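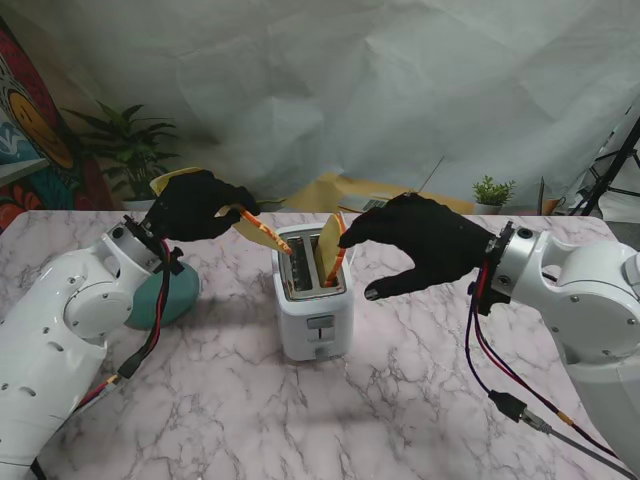
Cornon Support replied:
Thank you for contacting us about ticket 1020. Evening and morning dropouts are usually caused by local congestion. Please restart your Droredum router and wait 3 minutes.

Customer replied:
I've restarted it more times than I care to remember. Congestion would slow me down, and what I get is a dead line with the DSL light out. Your Usbridge line test "passed" at noon, when the line is always fine. Please run it at 7:15 in the morning, while it's failing.

Cornon Support replied:
We can only schedule line tests between 9:00 and 5:00. Have you considered our Raju signal booster?

Customer replied:
A Wi-Fi booster won't help a laptop on a cable. The router log shows error 119 before every drop – nothing in your help pages says what it means.

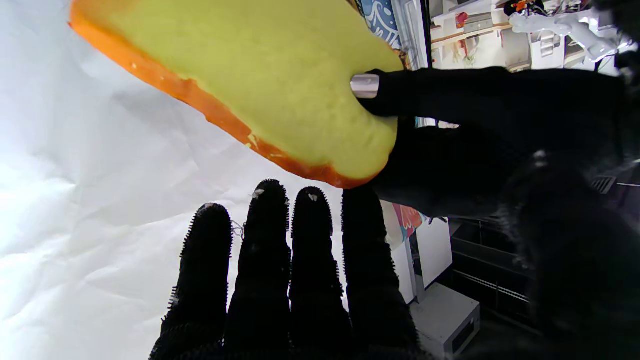 Category: Line fault > Intermittent > Indoor wiring
Status: Reopened
Priority: Low (please change this)

Moved to the master socket today with a new filter and the extension unplugged. One drop so far, same error 119. I doubt it's my wiring, but I'll leave it like this for now. If you close the ticket again as "resolved by customer," I'll reopen it. Still waiting on a technician visit, and on written confirmation that I won't be charged $100 for it.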